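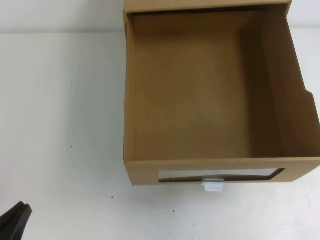
Window box on the white table, empty, with the small white tab at the front.

Section 2: Boxes first, then the cabinet

Right, by now you've got the Tollora cabinet up against the wall and you're surrounded by cardboard. I wrote this part after doing my own laundry cupboard with the Skolunar window boxes, so the order is the one I ended up with on the second go, which went a lot quicker than the first!

Before you start, clear a table. I like a plain pale one because you can spot dropped bits on it, and give it a wipe while you're there. You'll want a soft cloth, a pencil and whatever you're planning to store. Leave the lids off everything for now.

1. Stand one box on the table with its open top facing up and the window facing you. The clear plastic should sit flat against the cardboard all the way along. If a corner has lifted, press it back down with your thumb.

2. Run a finger along the bottom of the inside and push the floor down into the corners. Mine had a habit of bowing up in the middle (the first couple of boxes especially), and then small packets slide off to one side.

3. Put the heavy things in at the back and the light things against the window. Pegs, sponges and spare globes are all fine. I keep each box under 2 kg.

4. Pencil the contents on the rim. You can do proper labels later – I never have, and the pencil's still perfectly readable.

5. Do the rest of the boxes the same way. Lay them out on the table in the order they'll go on the shelf and live with it for a minute. It's much easier to swap them here than with your head in a cupboard.

Note: the cardboard isn't treated. Keep it away from the sink side of the cabinet, and don't put damp cloths in it.

Caution: don't carry a full box by the front wall. Get both hands under the base.

Now the cabinet. The shelf is 22 cm clear, so measure your box with something in it before you commit. Tall bottles go on the floor of the cabinet and don't need a box at all.

6. Open both doors fully and wipe the shelf. Let it dry before any cardboard goes near it.

7. Slide the boxes in with the windows facing out. Leave a finger's width between each one and its neighbour, otherwise you'll be wrestling with them every time you want a peg.

8. Close the doors slowly, one at a time. If you feel anything push back, a box is sitting too far forward. Open up and shift it, please don't lean on the door.

9. Check the handles. They should be snug with no wobble. If one turns in your hand, nip the screw up from inside the door and stop as soon as it's firm. Farhad Moradi, who helped me hang my doors, kept going that extra half turn and we had to order a new handle.

Note: the grey panels show every fingerprint. I use the Cù cloth, barely damp, and go with the long side of the panel. Do the timber afterwards with a dry one.
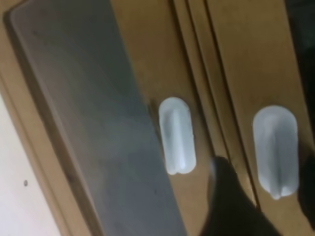
Can I store the boxes on their sides to fit more on the shelf?

They're made to stand on their base, and the window can pop loose if there's weight on it, so keep them upright and use a second shelf if you've run out of room. Spare shelves for the Tollora come from Bemileck and hang on the same pegs.

10. Have another look after 12 days or so of normal use. Tighten anything that's worked loose and move the boxes you reach for most to the handle side.

Section 3 covers adding the second shelf.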